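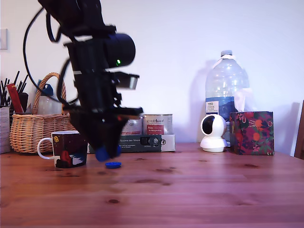
I gave up my car in April and have been walking to work since then. The walk is 2 miles each way. I had been driving it for years, mostly out of habit, and when the transmission went I decided not to replace the car until I had tried getting by without one.

The first two weeks were hard on my feet. I was wearing an old pair of sneakers with no support left in them, and I had blisters on both heels by the third day. Kayode Akinola, who sits across from me and has walked to work longer than I have known him, told me to buy shoes half a size up and to stop wearing cotton socks. I did both and the blisters went away.

My route goes down Begay Street, past the school and over the footbridge. It takes me 40 minutes if I don't stop. There is a shorter way along the highway, but it has no sidewalk for most of it and I don't like being that close to the trucks. I tried it once in the rain and got soaked from the side by every other car. 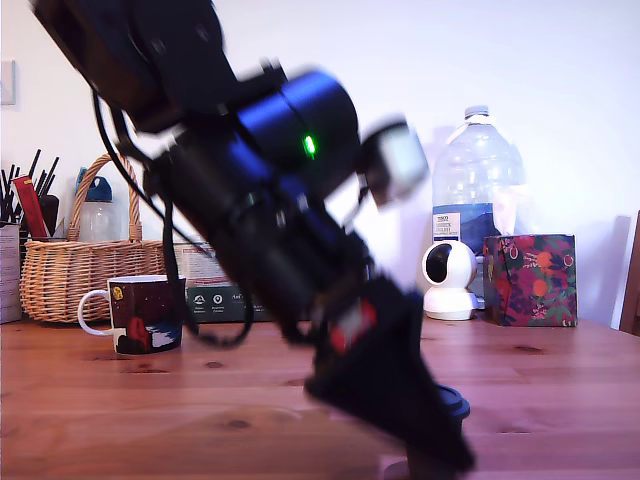 Winter was the part I worried about. It is dark when I leave the house and dark again when I come home, and the stretch after the footbridge has very few streetlights. I bought a clip-on light for my backpack, a small bright green one like the LED on the blue housing there, and it shows up well for something that size. Érica Andrade drives that road in the evening and says she can pick me out well before she gets to me. I also wear a reflective band on the arm nearest the traffic.

Money is the other thing people ask about. I was paying $90 a month for insurance and $180 a month to park in the garage next to the office. I now spend $10 on a bus card, and even that usually lasts until the next month — I only ride when there is ice on the bridge.

Groceries still take planning. I carry what fits in the backpack and go more often. For anything heavy, like cat litter or a big bag of rice, I wait until my neighbor Svyatoslav Koval is going to the store and ride along with him. I pay for his gas when he lets me.

I still have to work out what to do about the dentist, whose office moved out past the mall this winter. The bus goes there, but only in the mornings, so I have asked for an early appointment.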